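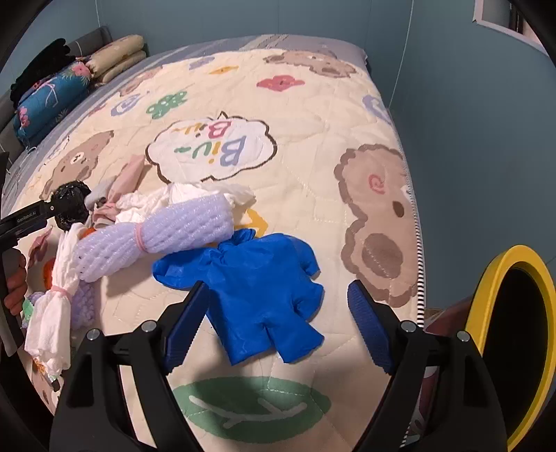

A blue nitrile glove lies between the ridged pads of one hand-held gripper, with a second gripper at work on the left.

Feb 22, 2020 – The maintenance bench at Tanoli occupies the narrow end of a former print shop in Drendville. Daniyal Malik has been responsible for it for four years, and the hand-held grippers come to him at the end of each block of sessions on soft household goods.

Mr. Malik's duties cover inspection, cleaning, adjustment and the written record kept for each unit. He was interviewed at the bench while completing a scheduled service, and spoke chiefly about the finger pads.

"The pads are where we start, every time," he said. "An operator will report that a unit is dropping gloves or socks, and will assume that the linkage has gone out of adjustment. I ask to see the pads first. If the ridges are glazed or packed with lint, the rest of the discussion can wait."

Lint is the principal complaint when the work involves bedding and clothing. Mr. Malik removes it with a dry nylon brush, working along the ridges, and follows with a damp cloth. Solvents are not permitted on the pads. A set that had been wiped with a degreaser in May hardened within weeks and was written off.

Pads are replaced in pairs. "If you put one new pad against one old pad, the fabric creeps toward the worn side," he said. "You will see it at once with a thin glove. With a thick quilted item you may not see it for days."

The workshop's schedule calls for an inspection after 88 hours of use and for new pads at 4000 closures, whichever condition they appear to be in. Mr. Malik supported the second figure with some reservation. He noted that mesh and netting are considerably harder on the ridges than knitted goods, and that he has asked for the two kinds of work to be logged separately. The request is under review.

Alignment follows cleaning. The jaws are closed slowly on a strip of tissue, which must hold evenly across the full face of both pads. Where it pulls free at one side, the jaw screws are eased, the jaw is reseated and the screws are brought up again in turn. "A quarter turn on one, then a quarter turn on its neighbour," he said. "People tighten the first one fully and then wonder why the jaw sits crooked."

The bench record, a format adopted from the Ganside workshop, runs to 39 pages for the oldest unit. Each entry gives the fault as the operator described it, the fault as found, and the initials of the person who closed the job. Mr. Malik keeps the operator's wording intact. "Somebody wrote 'feels lazy on the left,'" he said. "It was a fair description. The left pad had lifted at one corner."

Asked about replacement parts, Mr. Malik said that Plarnari currently supplies the workshop's pads and that delivery has been reliable. He would prefer a larger reserve of jaw screws, whose heads wear under repeated adjustment, and has included them in his next order.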